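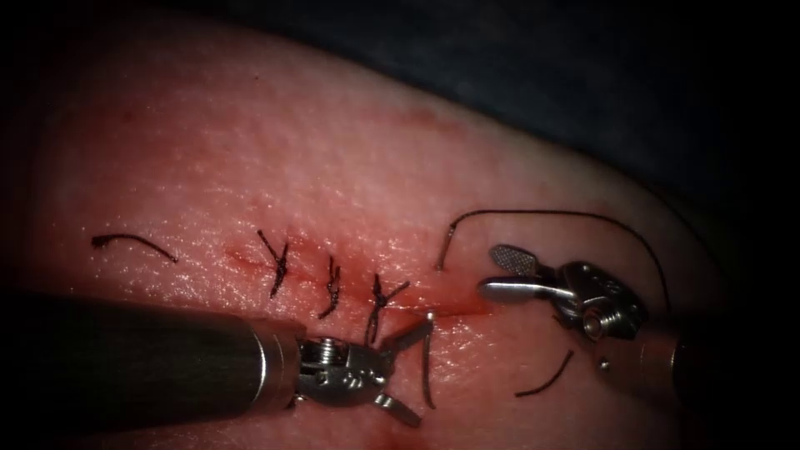
Reading time: 2 minutes

The exercise sheet from Skometti allowed six stitches. Cengiz Baysal had read it twice on the train and once more at the sink, and he disliked the sixth. It came too close to the end of the cut, where the skin puckered if the thread was pulled a hair too far.

He had bought pads from three suppliers. The Hemen pad tore. The Stendum pad held a stitch well but had no grain, and a needle went into it as it would into cheese. The Işık pad had pores and creases, and it resisted. He kept a notebook for them, and the entry for 2022-07-05 gave the pad as number 77, the thread as black and the method as interrupted, each stitch tied and trimmed before the next was begun.

"You leave your tails long," his sister said. She had come for the car keys and was reading over his shoulder.

"Long enough to find again."

"Father cut his short."

Their father had sewn sails for 122 lira a week and had never, in either of their memories, unpicked a seam. Cengiz wrote the word tails and underlined it. Then he wrote the spacing, the bite on each side of the cut, and the number of throws in the knot.

She turned back to June. The pages were the same — pad, thread, method, fault. Under fault he had mostly put tension. On one page he had put hands.

"Does it ever say none?"

"Once. I had forgotten to fill it in."

She took the keys from the hook. He heard the car start, fail and start again. He ruled a line below the entry, wrote 78 in the margin and went to look for the thread.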